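Werville Rental Cottage - Between-Guests Safety Check (with my comments)

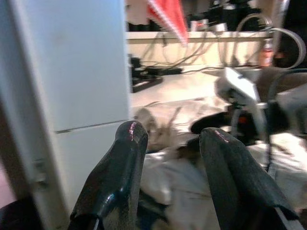
Tall white unit on the left, two-part front.

I do this walk-through myself every time a guest leaves, and Dulce Ayala does it when I'm out of town. Dulce, I've put my comments in so you can see what I was thinking. If something is marked FIX, please don't let anyone check in until it's done!

KITCHEN
Fridge temperature, top and bottom shelf - OK. I leave the thermometer in overnight now, a quick look told me nothing.
Door seals - OK. Wiped the folds with dish soap. The bottom corner gets gunky (grape jelly this time, I think).
Range burners and knobs - OK, all click and light. The back left knob is stiff but it does turn off all the way.
Fire extinguisher - OK. Needle in the green, pin in, tag punched for May.
Outlet by the sink - FIX. Test button pops, reset won't hold. I taped over it and called Refugio Zavala, who can come Thursday.
Under the sink - dry. Moved the drain cleaner up to the locked shelf again. Guests keep bringing it down.

SMOKE AND CO ALARMS
Hallway - OK, loud enough to make me drop my clipboard.
Big bedroom - OK.
Small bedroom - chirping. New battery, still chirping, so I swapped the whole thing for the spare Stetberg from the closet. We need another spare.
CO alarm outside the bathroom - OK. Good until next year, I wrote the date on the side in marker.

BATHROOM
Hot water at the tap - 27 minutes of fiddling with the heater dial and I finally got it down to where I like it. Please don't touch the dial!
Grab bar - solid. I hung on it with my full weight, which is the only test I trust.
Bath mat - replace. The suction cups have gone hard.

PORCH AND STEPS
Handrail - a little wobble at the bottom post. I tightened the two bolts and it's fine for now, but I want Refugio to look while he's here.
Step lights - OK after dark, checked at 9 p.m.
Propane tank - valve closed, soap test done, no bubbles.
Loose board by the swing - FIX. One screw has backed out and it will catch a bare foot for sure.

PAPERWORK
Water meter reads 3,311. Please write it down each time so we'd catch a slow leak.
Emergency sheet on the bulletin board - still had the old Murkberg clinic number on it. Printed a new one and stuck it up.
Space heater - 600 watts, cord good, tip switch works. The old Zepeda one had a scorched plug, so it's in my truck and it's not coming back.

Still open: kitchen outlet, porch board, bath mat, spare alarm. Text me when you've been through and I'll cross them off.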